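Home Vacancies Current calls About Seseck Contact Log in

Call for participants: everyday tasks at the Seseck workshop rooms

Seseck is looking for adults to take part in paid sessions at our rooms on Tisard Road. Participants spend a morning or an afternoon doing ordinary household jobs at their own pace. We want to know how people of different heights, ages and habits set about the same work, and where they put things when they have finished.

The jobs are familiar ones. You may be asked to fold shirts and towels, wipe down a worktop, pack a box for the post, or put shopping away in a cupboard you have not used before. There is no right way of doing any of them and you will not be timed. Between jobs there will be some standing about while things are put back for the next person.

Each session lasts three hours with a break in the middle. Tea, coffee and biscuits are provided. We have places for 131 people over the winter and most will be asked to come once only. A smaller group may be invited back in December for a second visit.

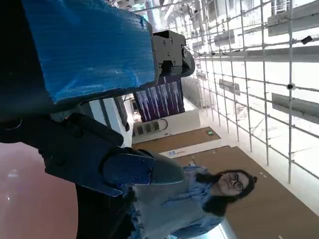

Wear what you would normally wear at home. Glasses are fine, and so are long sleeves if you can push them up for the wiping jobs. Please wear flat shoes with a closed toe. Long hair can be worn loose or tied back as you prefer. Bags and coats go in the lockers by the entrance — bring a small padlock if you have one.

You can take part if you:

are 18 or over
can stand for up to half an hour at a time
can lift a box of tinned food from the floor to a table
understand spoken instructions in English

You do not need any experience. People who do this kind of work for a living, such as cleaners and warehouse packers, are welcome, but please say so on the form so that we can keep the groups mixed. If you need a chair between jobs or cannot reach high shelves, tell us beforehand and Yiran Xu will go through the list with you.

Payment is £100 per session, made by bank transfer within two weeks. Bus and train fares are repaid if you keep your tickets. We cannot pay for taxis unless this has been agreed with us first. There is no parking on site.

To apply, fill in the short form at the front desk or ask for one by post, quoting reference 2991. Completed forms should reach Woo-jin Ha by 11/01/2020. We will write to everyone who applies, including those we cannot offer a place.

Questions about dates or access should go to Qianru Tang on extension 1230. The rooms are on the ground floor, with a step-free entrance on the Cullusetti Lane side — the bell is to the left of the door.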